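Plerko Rule Pack for Simulated Worktop Handling
Product code PRP-3. Supplied by Harkevik. Download only.

Overview

The Plerko Rule Pack is a set of written handling rules and matching check scripts for single-arm pick-and-place work in simulation. It is meant for teams who run large numbers of trials on a kitchen worktop layout and need each trial accepted or rejected on the same grounds. The pack contains 42 rules in 3 groups: approach, grasp and release. Each rule has a number, a one-sentence requirement, a pass limit and a note on how the limit is measured.

The pack does not contain a simulator, a robot model or object models. You need your own.

Grasp rules (group 2)

Rule 2.1. Both fingers must be level with the widest part of the object before closing starts. For round produce such as a potato, one finger stands on each side and the object sits in the open space between them.

Rule 2.2. The palm must not be used to push an object into position.

Rule 2.3. Neighbouring objects must not be moved by the outside faces of the fingers or by the linkage. Tall items close to the target are the usual cause of a failed check, and the linkage is usually what touches them.

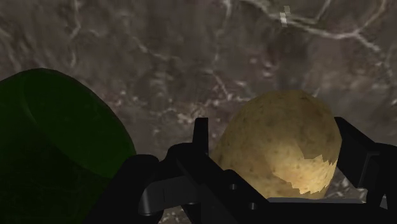
Rule 2.4. Closing speed is fixed for the whole run. Changing it between trials makes the contact log useless for comparison, and the script will reject a run that contains more than one value.

Rule 2.5. Contact must be logged for each finger separately. A single combined contact flag is not accepted.

Rule 2.6. A wrist camera view, if used, is kept at the same mounting offset for every trial in a run. Record the offset in the run header.

Approach and carry rules (group 1)

These rules cover movement with and without a load. Most sites apply them first, as they need no contact data. The carry height is measured from the top face of the worktop to the lowest point of the held object, not to the fingertips. The rule asks for a short vertical lift before any sideways travel. Crockery counts as an obstacle at its rim height. Bottles count at full height including the cap or trigger.

Run headers must name the arm and the gripper in full. Where the arm model carries printed lettering, as on the Franka Emika arm, copy the name as printed. Own-brand short forms ("arm A", "left unit") will fail the header check. 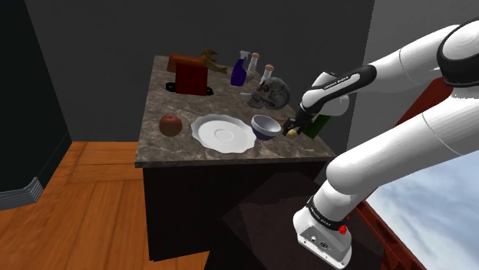
Can the rules be used with a layout that has other objects on the worktop?
Any layout can be used, provided every object is listed in the run header with its starting position and a collision shape. Unlisted objects are treated as errors by the script and the trial is marked void.

Release and reset rules (group 3)

Rule 3.1. The release point must be clear of other objects by at least one open finger width on all sides.

Rule 3.2. The gripper must be seen to leave the object vertically. Sideways withdrawal is a fail, even where the object stays put.

Rule 3.3. Objects lying on their side at the end of a trial are recorded as such. They are not set upright by hand or by script before the final state has been saved.

Rule 3.4. Thin items (pencils, cutlery) are given their own line in the final state, with heading as well as position. Position alone has proved too loose for repeat checks.

Rule 3.5. The arm ends each trial with the gripper above free worktop, fingers pointing down.

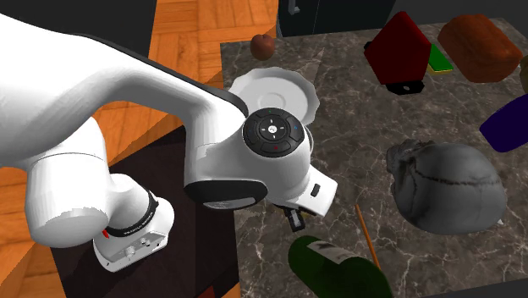

Arm with fingers down over a clear part of the worktop, bottle and pencil in the foreground.

Testing

The check scripts were tested by Kapoor on a reference set of 1,562 trials. The set was marked by hand first. Disagreements between the scripts and the hand marking are listed trial by trial in the file supplied with the pack. Rule 2.3 was reworded after this test and rule 3.4 was added.

Supplied items

Rule book, PDF, A4
Check scripts, source form
Blank run header and filled sample
Disagreement list from the reference test

Limits of use

One arm per run. Two-finger grippers only. Maximum 700 trials per run file; split longer runs and repeat the header in each part. Soft or pourable contents are outside the rules. The pack is not a safety standard and must not be used to approve a real robot cell.

File formats

Logs are read in Isow format or as comma-separated text. Times in seconds, lengths in millimetres, angles in degrees. Decimal commas are not accepted.

Licence and updates

Licensed per site. Minor corrections are free to existing holders. The next issue is due in September and will renumber group 1, so quote the issue letter with any rule number when contacting Harkevik support.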